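Brosetti's Numbers Are Out, and So Is My Pencil

The quarterly letter from Brosetti landed in July at the hour when companies with good news are still asleep. It runs to 46 pages. The earnings are on page nine, after a long essay about the founder's love of valves.

For those who joined the list recently: Brosetti makes fittings for small pumps, and we've owned a modest slice of it in the newsletter's model portfolio since the price looked silly. The price has since looked sillier, in the other direction. I've stopped checking it before breakfast.

Sales were a touch better than the same quarter last year. Profit was a touch worse. Management calls this "a disciplined transition," a phrase I plan to use the next time I'm asked about my waistline. The margin slipped on freight, on a new warehouse in Gasthorpe, and on something labeled "other," which was larger than the warehouse. I wrote to investor relations to ask what "other" was. They thanked me for my interest in Brosetti.

Now the part that matters to anyone holding shares. The company collected less cash than it booked in profit for the third quarter running. Customers are taking longer to pay, and the letter says so in a footnote in type meant for younger eyes. When a business sells more and collects less, it's lending money to its customers, and I'd like to know at what rate. Idik, the distributor that takes the largest share of the output, now gets extra time on its invoices. Lucky Idik.

Inventory is up too. Brosetti says it's building stock ahead of demand. Every company I've followed has said that at some point, and a few of them were right. Shibata, its closest rival, spent the same quarter running inventory down and reported a small, boring increase in cash. Shibata's letter was four pages long and didn't mention the founder once.
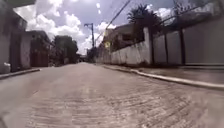
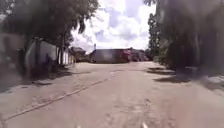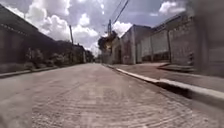 Zahira Menon disagrees with me, and wrote in to say so before I'd finished the first draft. Her view is that I'm treating one slow-paying distributor as a disease when it's closer to a head cold. Idik has always settled up in the end, she points out, and Brosetti would be foolish to lean on its best account over a few late weeks. She also thinks the Gasthorpe warehouse will pay for itself once the two older sites are closed, and that I've been rude about the valve essay, which she enjoyed.

She may well be right on the warehouse. The savings are supposed to show up next year, and management did at least attach a schedule to the promise. On Idik I'm staying grumpy. A customer that always pays in the end is a fine thing to have, but the end keeps moving, and the dividend has to be paid on a date.

About that dividend. It's held flat, and the letter spends two paragraphs being proud of it. It was covered by profit. It wasn't covered by cash, so the difference came out of the credit line. I have nothing against borrowing, but borrowing to mail me a check that I then pay tax on seems like a lot of trouble to go to on my account.

What we're doing in the model portfolio: nothing dramatic. We hold 1,476 shares and will trim 100 of them, mainly so that I feel I've done something. The proceeds go into the cash pile, where they'll earn a little interest and cause no footnotes. If receivables come down by the next report, I'll stop there. If they go up again I'll trim harder, and Zahira can have my share of the blame or the credit, whichever is going.

A few of you asked whether Shibata is the better buy. At today's price it's the better company and the worse bargain, and I've lost money on both kinds. I'll run the comparison in the next issue, with the two cash flow statements side by side.

One correction. Last time I gave the subscriber count for this newsletter as 3,651. Anisa Tambunan noticed that the sign-up page said 3,615. The sign-up page had it right, I'd swapped two digits, and I'd ask you all to bear that in mind when reading anything above that contains a number.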